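Worville Shelf Notes

README for the shelf log, version 2

Hi! If you've landed in this folder you probably want to know what the spreadsheet is and whether you can borrow from it. You can. Take whatever helps.

What this is

I keep a log of how I fill, empty and refill open cube shelving. It started when I moved the office half of Worville into a smaller room and had to decide what went on open shelves and what went into closed boxes. I wrote the first entries on the back of a packing list, then typed them up, then kept going long after the move was done (I like lists, what can I say). There are 103 entries now, each one a single change to a single cubby: something went in, something came out, or something got shoved over to make room.

I use the word "cubby" for one compartment and "unit" for the whole piece of furniture. The older rows say "hole" and "box" for the same thing, which drove me nuts when I tried to sort them, so I fixed most of those in version 2. If you find one I missed, just read it as cubby.

What's in the folder

shelf_log.csv – the log itself, one row per change
cubby_names.txt – the short names I use for each compartment
labels.txt – the wording on my labels, so I can reprint them when they peel
old_log.csv – version 1, kept because a few links still point at it

Columns in the log

unit: which piece of furniture. I have names for them, and the two you'll see most are Lesis and Brestemari. Those are just names I gave them so I could stop writing "the one by the door."
cubby: row first, then position, counting from the left. So top-1 is the top left one.
item: what moved, in plain words. "Paper, printer" and "paper, wrapping" are different items.
change: in, out or shift.
why: my reason. Some of these are grumpy.
stayed: whether the item was still there when I next did a full check. Blank means I haven't checked yet, so please don't read a blank as a no.

How I set up a unit

I start with everything out. It's tempting to work around the stuff that's already there, but every time I've done that I've ended up with the same mess facing a different direction. Wipe the shelves, let them dry, and then put back the tall flat things first: boards, folders, the big sketch pads. They're the awkward ones. They lean, they slide, and they'll take over a whole cubby if you let them have one to themselves for too long.

Next come the heavy things, down low. Then whatever I reach for every day, at chest height. The top gets plants or nothing. I water plants in the sink and carry them back, after one very soggy afternoon with a stack of envelopes.

I leave at least one cubby with nothing in it. Guests always ask what it's for! It's for the pile I'll be holding next week. When that one fills up, I know it's time to go through the rest.

Small stuff goes in bins. I bought 16 of them from a shop called Sakamoto, all the same size, and I have zero regrets except that I should have measured the handles too. They stick out a little at the front and catch my sleeve.

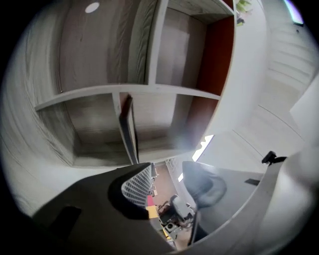 Can I stand boards upright in an open cubby without them falling over?

Put them against a partition at a slight lean, with the bottom edge pulled out a little from the side, and stick a strip of grippy liner under them. If you've got several, a bookend on the open side holds the bunch together. A board that's taller than the opening is better off behind a door or flat under a bed – wedging it in at an angle will scuff both the board and the shelf.

Things to watch out for

The log is about one person's habits in one room. I'm tall, I'm right-handed and I own too much paper. If you share your shelves with kids or a cat, your "stayed" column is going to look very different from mine.

Widths are in millimeters. Anything marked 900 in the notes is the clear wall space I had to work with, and it doesn't describe the unit. I mixed those up once and nearly ordered the wrong thing.

I also skipped logging for most of September. The rows pick up again in the evening, with a long run of "shift" entries while I tried to remember where I'd put the tape.

Using it

Copy it, cut it up, rename the columns, whatever you want. If you add your own unit, give it a new name in the unit column so our rows don't get tangled. Corrections are welcome, and so are label ideas, as I'm still using "misc" on two bins and I'm not proud of it.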